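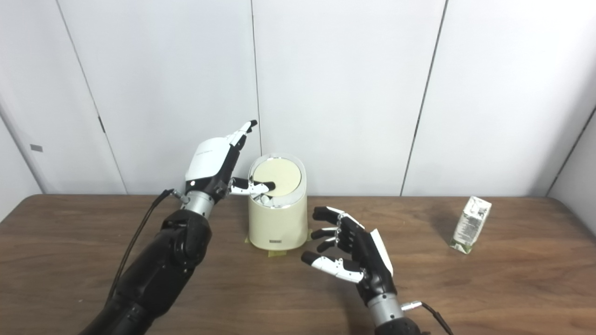 Saturday kitchen assistant, Gellilton

Oltmanns is looking for a kitchen assistant for its café on Fastness Road. The job is every Saturday, up to 24 hours a month, with a 30 minute paid break each shift. We have 2 posts open.

You will wash up, prepare salad and vegetables, put away deliveries and help clear tables when it gets busy. Experience is useful but we will train you. You must be 16 or over and able to start in May.

Meals on shift are free and aprons are provided. There is a bus stop outside but no staff parking.

To apply, hand in a short letter at the counter with the names of 2 referees. Please avoid lunchtime.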